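3.2 Workstation and the cost of spare parts

The purchase plan in this section covers one two-arm workstation for gear assembly. We take the station as already bought and ask which items must be in the budget for the second year. Figure 2 shows the work at hand.

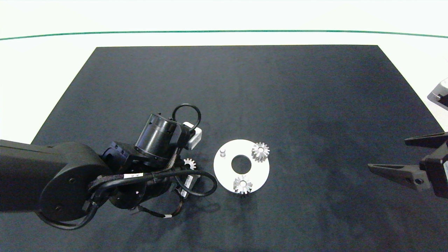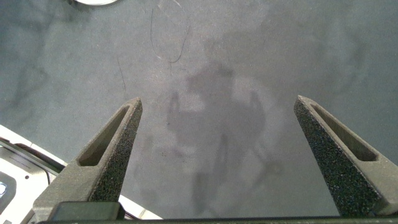
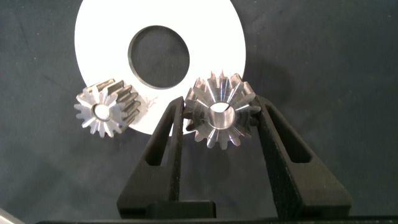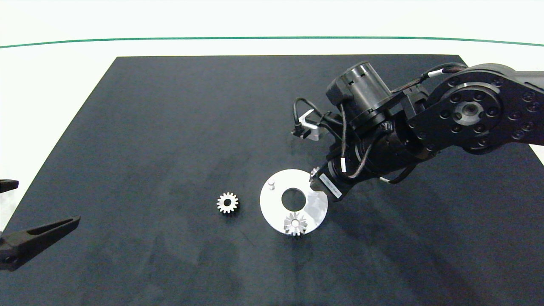
Figure 2. The gear assembly station, in views of the whole table and close views at the gripper.

Most budgets that we reviewed from small laboratories put nearly all of the money into the arms and leave the small parts to be paid from general funds. We think this is a mistake in planning. The Zernell quotation for our station had 19 lines, and only two of them were for parts that wear. The black speckled pads on the inner sides of the fingers, for example, were not listed at all, and we had to order them separately from Wultus in July at 579 dollars for a set of 30. Cables are a similar case. They run outside the arm and form loops near the wrist, so we plan one spare bundle per arm. The mat already has scuffs and lighter patches, and it is entered as a yearly item – the price is low, but a late delivery stops the station. For the gears we keep a stock of 100, bought from Howells in one order because the shipping fee does not depend on the number of pieces. The stock list is kept in Pika, together with the delivery time of each part. Items with a delivery time longer than four weeks are ordered at the start of the budget year, and the others are ordered when half of the stock is used.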